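Chapter 6
Gear Checks Before a Guided Paddling Trip

After studying this chapter you should be able to:
describe the three stages of a gear check
explain who signs for each stage and when
decide whether a damaged item can go on the water
set up a handout area for small items

Key terms: issue sheet, float check, quarantine rack, personal kit, group kit

Opening case: a late start at Gandus

Felicja Baran runs half-day kayak trips on the lake at Gandus. On 22nd May she had a school group booked for the morning. The boats had been checked the evening before and were already on the trailer. The buoyancy aids had been counted but not checked. When the group arrived, her assistant, Trinh Đặng, found that several buckles would not close and one shoulder strap had pulled away from its stitching. Replacements were in the store, but they had to be fetched, sized and fitted. The group left the beach 30 minutes late and the trip to the far shore was dropped from the plan.

No one was hurt and most of the students did not notice that anything had changed. Still, the delay shows a common weakness in small paddling businesses. Counting gear and checking gear are two separate jobs, and a tired guide at the end of the day will often do the first and believe both are done.

6.1 What a gear check covers

A gear check is a planned inspection of everything that will leave the store. In this book it has three stages. The store check takes place the day before and covers boats, paddles, buoyancy aids and helmets. The loading check takes place at the trailer and confirms that what was inspected is what is being carried. The float check takes place at the water's edge, with each guest wearing the gear they will use.

Each stage has its own line on the issue sheet and its own signature. The same guide may sign all three lines, but not at the same time. A sheet filled in at one sitting tells the manager very little.

Group kit and personal kit are listed separately. Group kit includes tow lines, the first aid bag, spare paddles and the repair kit. Personal kit is anything handed to a single guest. Losses are far more frequent in personal kit, mostly with small things such as whistles, nose clips and locker keys.

6.2 Damaged items

Any item that fails a check goes to the quarantine rack with a dated tag. It does not go back on the shelf, even if the fault looks minor. Barbara Pawlak, who manages the boat store at Trerska, allows a repaired item back into use only after a second guide has looked at it. Her rule adds a day or two to most repairs. We return to it in the case study at the end of the chapter.
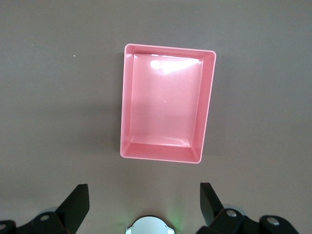
6.3 Handing out small items

Small personal kit should be given out from one place, by one person, after the float check has been explained to the group. A container with a raised rim keeps whistles and keys from rolling away when the table is knocked. The pink plastic tray shown with this section is a suitable shape, with sloped inner walls and a flat floor, and its color is easy to pick out against a gray tabletop. Put the items in before guests arrive and write the number on the issue sheet. At the end of the trip, guests return each item to the same tray, and the guide counts again before anyone goes to the changing rooms. Missing items are written on the back of the sheet with the guest's name.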